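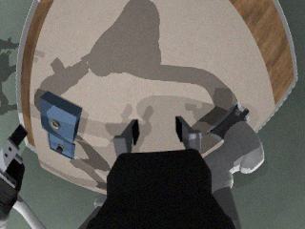

March, print room notebook

Tudari poster, continued from the page with the coffee ring

Started 8:40 am, meaning I was in the building at 8:40. Started for real after I found the squeegee.

Where we are: the line art for the Lantern Warden is finished, and Ekua has signed off on the pose after making me redraw the left hand. She was right about the hand. It had the look of a glove that had been left on a radiator. The Warden now holds the lantern the way he holds it in the flooded chapel fight, low and a little forward, with the chain wrapped around the forearm. People who have died to him as often as I have will recognize the angle.

Plan is 6 colors, screen printed, edition of 115. The paper is the heavy off-white from Adjei, already cut, sitting flat under the big drawing board where it should have been from the start. (Whoever leaned the first pack against the wall: it has a curve now. It's test stock. You may draw on it. You may make a very large tube of it.)

Color order as of this morning:

Pale yellow for the lantern glow, down first and wider than it needs to be
Dirty teal for the water and the underside of the cloak
Rust
Gray-violet, transparent, over everything in shadow
Black line
Gloss clear on the lantern glass only

Kekeli wants the gloss dropped. His argument is that you only see it if you tilt the print, and people who buy a poster put it on a wall and don't tilt the wall. My argument is that I like it. We've agreed to decide after the proofs, which I take to mean I'm keeping the gloss.

Yellow

Mixed the yellow from Gemix base with a little white. First batch was much too clean. On the monitor the lantern is a sickly sort of butter color, and on paper the first pull looked like a cheerful raincoat. Knocked it back with a touch of the rust. Second pull was better. Third pull I liked a lot until I carried it to the window, where it went green.

Spent longer than I want to write down arguing with the window. In the game the lantern only looks yellow on account of everything around it being blue. The actual pixel value, when I sampled it off a screenshot, is closer to tan. I've been chasing a color the artists never used. There's a lesson here and I learned it on the last poster too, it's on the page about the mushroom king, underlined.

So: tan. Put the tan down next to a swipe of the teal and it lit right up. Saved a jar, labeled WARDEN TAN CALL IT YELLOW, lid taped. Please don't use it for the sign for the bathroom.

Screens

Mekton unit is still exposing hot on the right side. Burned the teal screen at the usual time and the right edge was choked, all the fine ripples in the water filled in. Rotated the film and reburned on a second screen to be sure it was the lamp and not my film. It was the lamp. Ripples choked on the other half of the drawing instead.

Workaround for now is to put the busy part of each film on the left and leave the boring part, for this image mostly the sky, on the right. This works for teal and rust. It doesn't work for the black line, where there's no boring part because I decided in January that every single brick in the chapel needed its own outline. I'd like a word with January.

Kekeli thinks the reflector is loose. He took the side panel off, looked in, said "huh," and put the side panel back on. I'll record that as an inspection.

To do before black: either fix the lamp or thicken the bricks. Thickening the bricks is an evening's work. Fixing the lamp is a phone call, then a wait, then an invoice. I have started on the bricks.

Registration

Pulled twelve tests of tan and teal together. Notes to self in order of how annoyed I was:

The corner tabs shifted after the fourth sheet. Old tape. Replaced it.

The teal is creeping up into the lantern on the chain side. This is the film, I drew the trap too thin there. Opened the file and fattened it by a hair. Reprinted the film and it's fine now.

The cloak hem doesn't line up with anything and never did. Went back to my original sketch and the hem is wrong there as well. So I've registered perfectly to a mistake. Leaving it. He's a drowned ghost with a lantern, his hem can go where it likes.

Ekua came in around lunch and asked why the water stops before the bottom edge. I said it was a design decision. She asked which one. I've extended the water.

About the lettering

There isn't going to be any. I want this down in writing, as the subject has come up again. The title of the game isn't on the poster, the name of the boss isn't on the poster, and the line he says when he kills you isn't on the poster either, however much everybody enjoys doing the voice. The whole idea was a print that looks like an old railway travel ad to someone who hasn't played Tudari, and ruins the mood of someone who has. Put a logo on it and it becomes a thing you get free with a preorder.

The one bit of text is the edition number, in pencil, in the bottom margin, with my signature. I've been practicing the signature. It's getting worse.

Influences, for the store page, since Ekua wants a paragraph and I keep putting it off: the flat shapes are straight out of travel posters, the kind with a mountain and a very small skier. The water is woodblock, or woodblock as understood by someone who owned one library book on it and returned it late. The brickwork is me showing off. The lantern is from the game and I've changed it as little as I could. I tried a version with a more ornate cage and it instantly became a different lantern. The plain one has a dent on one side that you can see in the cutscene if you pause, and I kept the dent. If one person writes in about the dent I'll consider the project a success.

Afternoon

Rust went down at 2:15 pm. Good coverage, one flood, one pull, no ghosting. I distrust it. Checked the first few sheets under the lamp and found nothing to complain about. Checked again. Carried on.

The rust does something nice where it runs over the edge of the teal, a brown seam that I'd have been very proud to have planned. I'm now planning it. Changed the film on the chain so that it overlaps there as well, and the chain reads as wet metal now where before it read as sausage.

Gray-violet is where the trouble is. It has to be thin enough to see through and strong enough to count as a shadow, and the transparent base I've got is the last of the tub, with a skin on it. Strained it through a stocking. Mixed it weak, pulled it, couldn't see it. Mixed it stronger, pulled it, and the Warden's face disappeared, which is maybe how you'd want to remember him but not what I'm charging for. Middle mix is close. Leaving it to dry overnight before I say anything else about it. Transparent colors always look fine at this hour and like dishwater in the morning.

Ordered a fresh tub of base from Gemix. Ordered the small one, then imagined myself running out on the final stack, canceled it, ordered the large one.

Interest list

Ekua closed the sign-up sheet for the print. 526 names for an edition of 115. I'd said openly, in front of witnesses, that we'd be lucky to shift half. She hasn't mentioned this. She has written the number on the whiteboard, quite large, and drawn a box around it.

Options discussed over the sink:

Print more. I don't want to. I said 115 on the page and people signed up on that basis, also my shoulder has opinions.

Do a second version later, a different colorway, open edition, smaller sheet, printed by someone with a machine. The moonlit phase of the fight would suit it, where everything goes white and cold. Kekeli likes this one. He's already calling it the cheap one, which we'll have to stop before it reaches the store page.

Draw names. Ekua likes this one, with a cap of 2 per household for the open edition if it happens and a single copy each for the screen print. I think she's right. I'd hoped for first come first served on the principle that it's less admin, but it also means the whole lot goes to whoever has the fastest thumbs.

Going with the draw. Ekua to write the email. I'm not allowed to write the email after the mushroom king email.

Kekeli asked what happens to the artist's proofs. They go in the flat file. He asked again in a different tone of voice. He can have one. He can have the one with the raincoat lantern.

End of day

Racks full, tan and teal and rust down on the whole stack, plus spares. Violet on tests only. Black film about half re-bricked, starting from the chapel door and working outward. If I'm tired when I get to the bell tower the bell tower may end up as fog.

Washed out rust screen. Did not wash out violet screen, covered it, left a note on it. The note says DO NOT WASH. Previous experience suggests I should also have hidden it.

For tomorrow:

Look at the violet before coffee, then again after, and go with the second opinion
Rest of the bricks
Ring about the Mekton lamp anyway
New blade for the small squeegee, the nick is leaving a line through his hat
Ask Ekua if he's always had a hat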